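# Is a 70 kVA standby set overkill for a small cold store?

We've had a quote from Zatomico for a standby generator at our unit in Gaststead. Two walk-in chillers, one freezer room, lights, an office and a roller door. They want to sell us a 70 kVA diesel set with an automatic transfer switch and a base tank. The rep spent twenty minutes on site, mostly on the phone, and never asked to see an electricity bill.

The quote says the size is "based on connected load with allowance for future growth". We have no future growth planned. The landlord won't let us extend and I don't want to.

I added up the plates on the compressors and got nowhere near it, but I'm told motors need more to start than to run and I don't know how much more. The other firm I rang, Ulum, said 45 kVA over the phone without looking at anything, so I don't trust them much either.

Is there a sane way to check this before I sign? The price is only held until the end of May.

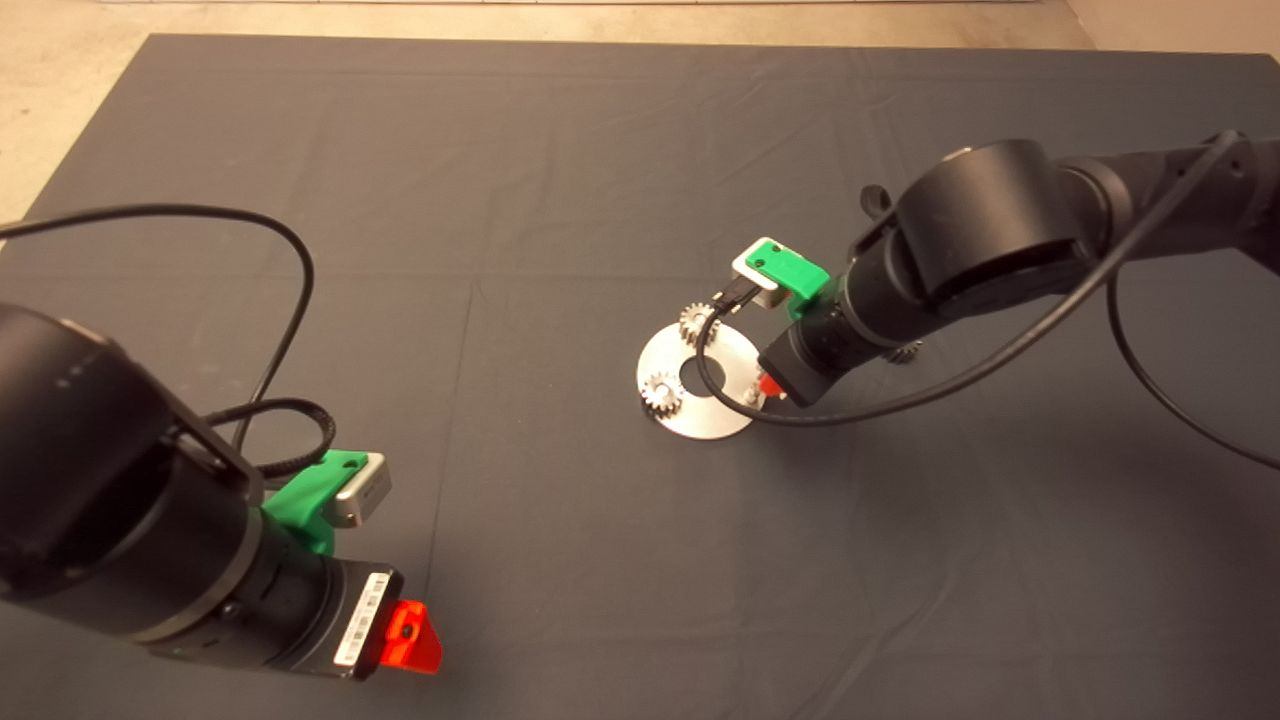

*Posted by **Kadri Vaher** in Standby & Backup Power · 3 replies*

---

**ohmless**

Go bigger, you'll never regret it. We put in a 100 and it's been fine.

---

**Ko**

I'd ignore the reply above. You can regret it quite easily. A diesel that spends its life on a light load runs too cool, doesn't burn its fuel properly and ends up with a wet, sooty exhaust. Then the same firm sells you a load bank test every year to clean it out.

What I'd want before believing either number:

- Twelve months of half-hourly data from your supplier. If you've got a half-hourly meter it's yours to ask for. Look for the highest reading, and do it in summer when the chillers work hardest.
- The locked rotor current for each compressor. It's on the plate or in the manual, often marked LRA.
- Whether they can be made to start one after another. A few timers in the panel can take a whole frame size off the generator. 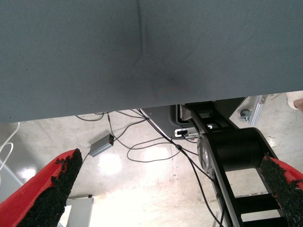

Half-hourly figures are averages, mind, so they won't show you the starting peak. That's what the LRA numbers are for. Add the running load of everything else to the starting load of the biggest compressor and you have a fair idea of the worst moment, provided they really are staggered. If all three can kick in together when the power comes back, that sum is no good to you.

Ask Zatomico for the sizing sheet with the voltage dip on it. Any proper supplier will have run one. If all you get is a brochure and the words "industry standard", you've learned something about the quote.

I'd also ask what the 70 is. Prime and standby ratings are different, and some reps quote whichever one looks better.

---

**Kadri Vaher**

Thanks, Ko. I asked for the sheet and was told it's "generated at order stage", which seems a funny time to do it. The supplier portal gave me a spreadsheet with thousands of rows. Peak is well under half of what they're quoting. The starting side I still can't judge, as one compressor plate has been painted over.
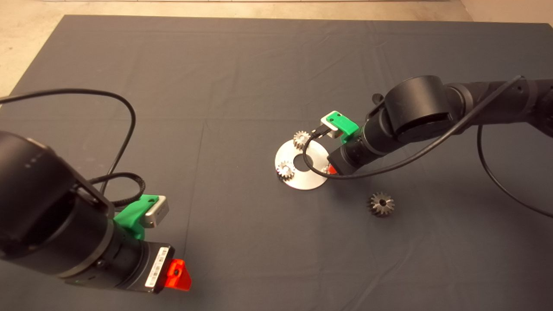
They've now offered to knock £4000 off if I confirm by Saturday. That makes me less keen, if anything.

---

**dalegate_sparks**

£4000 off says there was £4000 in it to start with.

For the painted plate, get your fridge engineer to put a clamp meter with an inrush setting on it at start-up. Ten minutes' work on his next visit. Don't use the ordinary max hold, it's too slow on most meters and will read low.

Ask about soft starters too, but be careful. Not every compressor likes them and the maker should say yes in writing. And check who is paying for the concrete base and the exhaust run. Those two are missing from more quotes than they're in, and I'd bet they're missing from yours.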